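Gripper Trials Operator (casual, fixed term)
Cokari — Pollock workshop

Cokari is looking for two people to run robot arms by hand controller in a side-by-side trial of grippers and wrist cameras. The work is paid, on site and part time. You do not need a background in robotics. You do need steady hands, patience and some comfort with the inside of a desktop computer.

About the trial

We take apart and sort used office computers. Most of the fine work inside the case is still done by people, and we want to know which of the grippers on the market is worth building a work cell around. The trial compares the Wuda two-finger gripper with the one we use now, the Vollia, on the same arm and the same set of jobs. Each gripper will be run with two controllers, a handheld one and a small leader arm that sits on the bench.

The jobs are short. You will unplug and replug SATA cables, move cable bundles out of the way, take hold of drive brackets and lift parts out of a tower case laid on its side. Full runs cover 600 attempts, shared between operators. You will work mainly from the wrist camera view on a monitor, so being able to judge depth from a flat picture is a real help.

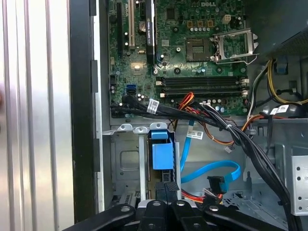
Wrist camera view inside a Dell tower, gripper at the drive cage.

As an operator you will:

Run set jobs with each gripper and controller in the order given on the run sheet
Record each attempt as complete, partial or failed, with a short note on what went wrong
Reset the case between attempts so that cables and brackets start in the marked position
Swap grippers and check the camera mount with a supervisor present
Fill in a one-page form at the end of each session on grip, reach, camera view and how tired your hands are
Report any damaged connector, bent finger or loose fastener before the next run

You should have:

Some hands-on experience with desktop computers, whether from work, study or fixing your own
Normal or corrected vision and good colour vision, as several run sheets refer to cables by colour
The ability to sit at a controller for 40 minutes at a time, with breaks in between
Clear written English for the attempt notes
Steel-capped boots for walking through the dismantling area (we can lend a pair for your first week)

Experience with game controllers, model aircraft, sewing or soldering is useful and worth mentioning. Experience with robot arms is welcome but will not be given extra weight, as we need results from people who are new to it as well.

Hours and pay

The position is for 10 weeks, with three sessions of four hours each week. Sessions are in the morning or afternoon and we will try to fit them around study or other work. Pay is at our casual technician rate, which is given in the information pack. Training takes up the first two sessions and is paid at the same rate. There is no weekend work.

Camera footage and arm movements are recorded during every run. The cameras point at the bench, but your hands may show up in them while you reset the case. Your name is not kept with the recordings. Operators are listed by number only in the trial report.

How to apply

Send a résumé of no more than two pages and a short note on any repair or fine handwork you have done to Effie Sutherland, Trials Coordinator, through the contact form on this site. Please quote position 102. Applications close on 26th March.

Short-listed applicants will be asked to come in for a practical session of one hour, which includes a few attempts with each controller. We are interested in how you work and what you write down — a low score on the arm will not rule you out.

Questions about the equipment or the jobs can go to Kaan Ateş in the workshop, using the same form. If you need changes to the seating, the monitor or the controller to take part, please tell us when you apply so that we can set up the bench before you arrive.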